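21st June

Condside bench notes, bottle labels and caps

Finally got to the sample bottles today and I'm so pleased with how this is going! Bontu and I cleared the old stock off the shelf first (300 labels printed in April, most of them curling at the corners, all binned). The new ones go on by hand with the felt squeegee, starting at the left edge and smoothing toward the seam. Work slowly over the part where the body narrows, that's where I kept getting wrinkles. A little warmth from the hairdryer helps a lot — 10 seconds, no more.

Amerley wants every cap done up to the same feel, so we tried the small torque tester and it's lovely to use. Two caps cross-threaded, both my fault for rushing. Batch 141 goes to Aba for the leak test, upside down on blotting paper overnight.
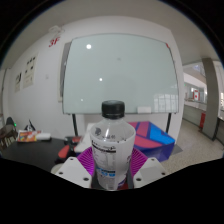

Clear bottle with the black ribbed cap, label on, glass board behind.

To do: ask Bernice if the glue comes in a smaller tub. Find the other squeegee. Wipe the glass board before Ama needs it for the Gbeho plan.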